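Volver a estudiar a los cuarenta y pico

22 de octubre de 2019

Bueno, pues ya está, lo he hecho. Me he matriculado otra vez. Llevaba desde el verano dándole vueltas, abriendo la página de la academia, cerrándola, volviendo a abrirla de madrugada con un yogur en la mano, y al final una noche le di al botón de pagar y me fui a la cama con el corazón a mil, como si hubiera robado algo.

El curso es de contabilidad, por si alguien esperaba una cosa más romántica. Mi hermana me preguntó si no me apetecía más la cerámica. Pues no, la verdad, la cerámica me da mucha pereza y además lo mancha todo. Lo que quiero es entender de una vez los balances que me pasan en el trabajo y dejar de asentir en las reuniones con cara de persona que lo pilla todo (mi cara está muy conseguida, eso sí, son muchos años de práctica).

La academia se llama Salen y está encima de una ferretería, con una escalera estrechísima por la que no caben dos personas si una lleva mochila. Somos un grupo muy mezclado. Hay chavales que acaban de salir del instituto y me tratan de usted, cosa que me hunde la tarde, y hay un señor jubilado que lo apunta todo con una letra preciosa. Yo caigo más o menos en el medio y me siento siempre al lado del radiador.

El primer día nos dieron la lista de lecturas. El manual principal tiene 722 páginas. ¡722! Lo levanté del mostrador y pensé que se habían equivocado y me estaban dando el de toda la carrera. Me lo llevé a casa abrazado, en el autobús, y una mujer me miró con una pena que todavía me acuerdo.
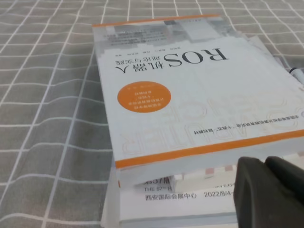

Lo que peor llevo es el sueño. Yo antes estudiaba de noche, con música, con gente entrando y saliendo de la habitación, y se me quedaba todo. Ahora leo un párrafo sobre amortizaciones a las diez de la noche y cuando llego al punto final ya no sé de qué iba el principio. Lo leo otra vez. Nada. A la tercera me pongo a mirar si quedan pilas para el mando.

Así que he tenido que cambiar el horario entero. Me levanto a las seis, que para mí es una hora de panaderos, hago café en la cafetera pequeña y me pongo un rato antes de ducharme. Las dos primeras semanas fueron un horror, no os voy a engañar. Iba por la oficina chocándome con las plantas. Pero la tercera mañana de esta semana pasada me di cuenta de que había hecho 9 ejercicios seguidos sin levantarme, y bien hechos, y me puse tan contenta que se me enfrió el café y me lo tomé igual.

Otra cosa: los subrayadores. Me había olvidado de la tontería que me entra con la papelería en octubre. Entré en Orkel a por un cuaderno y salí con una bolsa. Que si los de colores suaves, que si las pestañitas adhesivas, que si un bolígrafo que dicen que se borra. Luego subrayo media página y, claro, cuando está subrayado todo es como si no hubiera nada. Mihret Dinsa, la profesora, nos dijo que para repasar lo que hay que hacer es cerrar el libro y contarlo en voz alta, y que lo demás es decorar. Me sentí muy aludida. Pero lo he probado, en la cocina, explicándole el debe y el haber a la olla exprés, y funciona mucho mejor de lo que me gustaría reconocer.

Mihret, por cierto, es estupenda. Seria al principio, de las que no sonríen hasta que has hecho tres veces el mismo asiento, pero luego se queda en el pasillo contigo lo que haga falta. Nos pone siempre el caso de una empresa que se llama Gebremichael, que importa café, y llevamos tantas semanas con sus facturas que yo ya les tengo cariño. El otro día les salió una deuda enorme y me fui a casa preocupada. 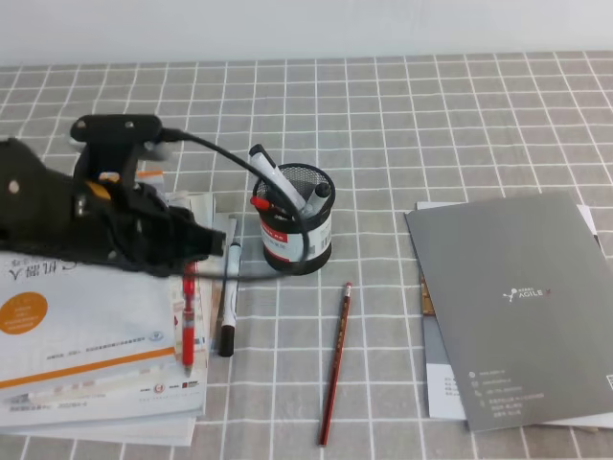 También he probado una aplicación, Flelix, que me recomendó una compañera para hacer tarjetas de memoria. Metí 200 tarjetas en un fin de semana, muy motivada yo, y luego me empezó a mandar avisos a todas horas. «Te echamos de menos». Hija, que acabo de entrar a cenar. Le he quitado las notificaciones y ahora la uso en la cola del supermercado, que es donde más rinde. Para las definiciones cortas va bien; para los problemas largos, papel y paciencia.

En casa se lo han tomado con bastante humor. Mi hijo, que está en plenos exámenes, me preguntó el domingo si ya me lo sabía todo, con el mismo tono que uso yo con él, y no supe si reñirle o darle un abrazo. Ahora estudiamos a veces a la vez, cada uno con lo suyo, y el que se levanta a la nevera tiene que traer algo para el otro. Esa norma la puso él y la incumple él.

El primer parcial lo tengo dentro de 2 semanas. Entran los cinco primeros temas y uno de ellos, el de existencias, se me ha atragantado de mala manera. Si alguien que lea esto tiene un truco para no liarse con el precio medio ponderado, que me lo deje en los comentarios, por favor, que se lo agradeceré muchísimo. Y a quien me preguntó la semana pasada por la receta de las lentejas: no se me ha olvidado, la subo después del examen.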